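Ondgate library to reopen in May with longer evening hours

The Ondgate branch library will reopen in May after 14 weeks of work on its roof and reading room, the town said.

The branch, on Peston Street, closed in the winter when water began coming through the ceiling above the children's shelves. Most of the books were moved to the Hirano branch, where readers have been picking up their holds. Those books will go back to Ondgate during the last week before opening.

Torkent, the contractor on the job, replaced the roof over the older half of the building and put in new gutters along the north side. The front steps were also repaired, and the ramp now has a handrail on both sides.

Branch manager Minoru Sakamoto said the room upstairs will again be open for public booking. Groups can reserve it for up to 2 hours at a time, and there is no charge for residents.
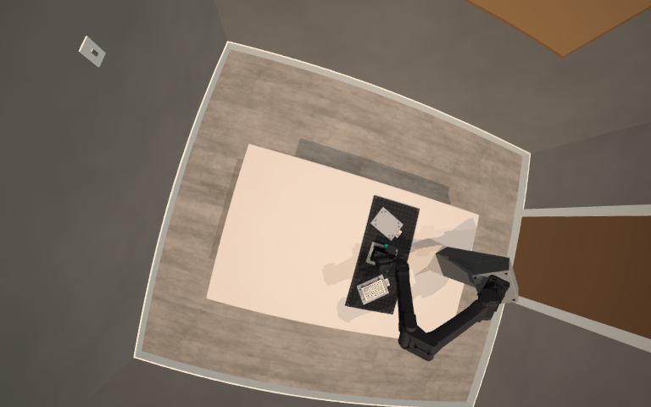 Evening hours will change as well. The library used to close at 6 p.m. on weekdays. It will now stay open until 8 p.m., a change that readers asked for in a survey last fall.

"People told us they couldn't get here after work," Sakamoto said. "They'd pull up and we'd be locking the door."

Weekend hours stay the same for now. Sakamoto said the branch would need to hire another clerk before it could open on weekend evenings, and the money for that is not in this year's budget.

Parking will be tight at first. The lot behind the building is being repaved and 8 of its spaces will stay closed until summer. Drivers can use the lot across Peston Street, which is free after 5 p.m.

Anyone who still has books checked out from before the closing can return them at either branch. Late fees for the weeks the library was shut have been dropped.

Story time for children under five starts again in the first full week after opening. Sign-up is at the front desk or by phone, and each session is limited to 50 people, including parents.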